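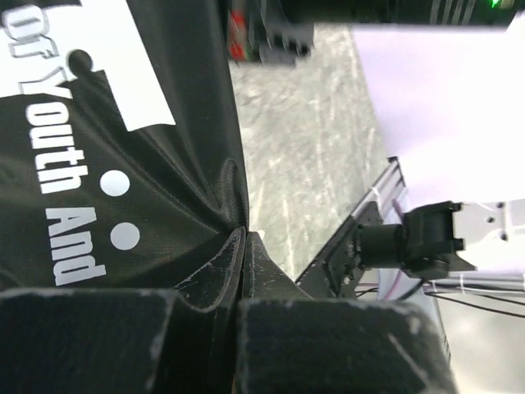 Stallgate Publishes Fabric Handling Code for Robot Cells, Asks People to Read It

VENTURA, 19/08/2024 - Stallgate today released the second edition of its Code of Practice for Robots Handling Garments and Other Soft Goods. The first edition ran to 133 pages and was widely owned. The new one is shorter.

The code covers how a gripper should take hold of cloth, how hard it may pull, and who gets to say stop. Cells must log every dropped or snagged item, including the ones that happen just before lunch. Printed areas are to be kept clear of the pinch point wherever the garment allows it. Fingertips are inspected at the start of each shift and replaced when a rough edge could catch a thread. When two arms share a work surface, one is named the lead in writing.

"Cloth has no respect for a drawing," said Anayeli Cortés, who edited the code. "We had a lovely rule about corners. Then somebody brought in a T-shirt."

The draft went out for comment in May and drew 1254 remarks, a good many of them concerning the word "gently." It has been replaced by a force limit set for each fabric and checked weekly.

Leopoldo Manríquez, head of operations at Petoteo, ran the draft rules in three cells. "The operators complained about the logbook for two weeks," he said. "Now they complain when it's missing - I'm calling that adoption."

The code is free to download. Sites already working to the first edition have until next May to switch over.

Press contact: Montserrat Esquivel, Stallgate Press Office
© 2024 Stallgate. All rights reserved. | Back to top

Related releases
Fingertip Wear: A Short Guide to Throwing Things Away
Stallgate Names Crescencio Tapia Training Lead
Comments on the Draft Code, With Replies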